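Lista de verificación de seguridad eléctrica y puestos de trabajo
Centro: taller Brorico, nave Pavia
Periodo: julio
Inspección realizada por: Zhuoran Pan
Alcance: cuadros, tomas de corriente, mecanismos de mando, alumbrado, vías de paso y bancos de trabajo. Quedan excluidos el centro de transformación y la cubierta.

Claves: C = conforme. NC = no conforme. OBS = conforme con observación. N/A = no aplica.

1. Cuadros eléctricos

1.1 Acceso libre frente al cuadro general: C
1.2 Puerta con cierre y señal de riesgo eléctrico: C
1.3 Circuitos rotulados: OBS
Comentario: los rótulos del cuadro general coinciden con el esquema unifilar. En el cuadro secundario de la zona Du quedan dos interruptores con rótulo manuscrito, legible pero sin referencia de circuito. Sustituir por etiqueta impresa en la próxima parada.
1.4 Pulsador de prueba de los diferenciales: C
Comentario: todos dispararon al primer accionamiento y rearmaron con normalidad. La prueba con pulsador no sustituye la medida del tiempo de disparo, que corresponde a la revisión del instalador.
1.5 Bornes sin signos de calentamiento: C
1.6 Huecos de carril cubiertos con obturadores: NC
Comentario: falta un obturador en el cuadro secundario, fila inferior. El hueco permite el acceso de un dedo a partes en tensión. Corregir antes de volver a dar servicio a esa línea. El cuadro queda cerrado con llave hasta entonces.

2. Tomas de corriente y prolongadores

2.1 Bases fijadas a la pared, sin holgura: OBS
Comentario: la base junto a la puerta del almacén gira ligeramente al extraer la clavija. Reapretar los tornillos de la caja.
2.2 Continuidad del conductor de protección: C
2.3 Prolongadores sin empalmes ni cinta aislante: NC
Comentario: retirado un prolongador con la cubierta reparada con cinta a poca distancia de la clavija. Se ha etiquetado como fuera de uso y entregado en mantenimiento. No se admite su reparación; debe darse de baja en el inventario.
2.4 Regletas no conectadas en cascada: C
2.5 Enrolladores totalmente extendidos en uso: OBS
Comentario: el enrollador de la zona de taladrado alimentaba el equipo Drillix con buena parte del cable recogido. Se informó al operario de turno. La indicación ya figuraba en la hoja del puesto, apartado de conexión.

3. Alumbrado

3.1 Luminarias generales en servicio: C
3.2 Nivel de iluminación en zonas de paso: C
Comentario: valor mínimo medido de 200 lux, a nivel de suelo, en el pasillo central.
3.3 Alumbrado de emergencia: C
Comentario: prueba de autonomía de 60 minutos efectuada con el general abierto. Sin apagados durante el ensayo.
3.4 Difusores limpios y completos: OBS
Comentario: polvo acumulado en los difusores situados sobre la zona de lijado. Incluir en la limpieza trimestral.

4. Vías de paso y evacuación

4.1 Puertas de emergencia practicables desde el interior: C
4.2 Pasillos sin almacenamiento: NC
Comentario: palés apoyados contra la línea amarilla en la zona Du, con reducción del ancho libre. Se retiraron durante la visita. Es la segunda anotación por el mismo motivo, por lo que se propone pintar en el suelo una zona de espera para carga.
4.3 Señalización visible desde cualquier puesto: C
4.4 Extintores con precinto y presión en zona verde: C

5. Mecanismos de mando y bancos de trabajo

5.1 Placas de interruptor completas, sin grietas ni bordes levantados: OBS
Comentario: en la oficina técnica, la placa contigua al archivador presenta una grieta en la esquina inferior. No deja partes activas accesibles. Cambiar la placa; el mecanismo es aprovechable.
5.2 Altura y posición de los interruptores: C
Comentario: criterio aplicado en esta lista: mando alcanzable sin subirse a ningún elemento y sin retirar material. Los mandos en pared situados detrás de un banco se comprueban con el banco en su posición habitual de uso.
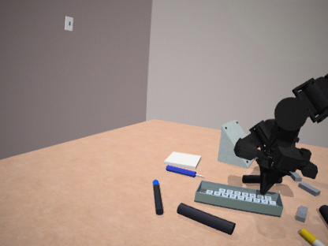

Figura 1. Placa de interruptor blanca en la pared izquierda, por detrás del tablero.

5.3 Accionamiento sin chisporroteo audible ni retorno defectuoso: C
Comentario: cada mando se accionó 20 veces. Un interruptor del vestuario ofrece más resistencia que el resto, sin fallo de contacto. Se mantiene en servicio.
5.4 Tableros estables, sin balanceo: C
Comentario: carga de prueba de hasta 3 kg en cada esquina de los bancos auxiliares. Los bancos principales van anclados y se revisan solo visualmente.
5.5 Cantos sin astillas ni aristas cortantes: OBS
Comentario: canto astillado en el banco auxiliar de la zona de taladrado. Lijar y sellar.
5.6 Cables sujetos y alejados de los cantos: C
5.7 Productos químicos sobre los bancos: N/A

6. Acciones pendientes

Obturador del cuadro secundario (1.6). Prioridad alta. Responsable: mantenimiento eléctrico.
Baja del prolongador (2.3). Prioridad alta. Responsable: almacén.
Zona de espera para palés (4.2). Prioridad media. Responsable: logística.
Rótulos de circuito (1.3), base del almacén (2.1) y placa de la oficina técnica (5.1). Prioridad media. Agrupar en una única orden de trabajo.
Difusores (3.4) y canto del banco auxiliar (5.5). Prioridad baja.

Los puntos NC se cierran con visita de comprobación y firma del inspector. Los puntos OBS pueden cerrarse con el parte de trabajo de mantenimiento adjunto a esta lista.

Firma del inspector: Zhuoran Pan
Recibido por la jefatura de taller: pendiente de firma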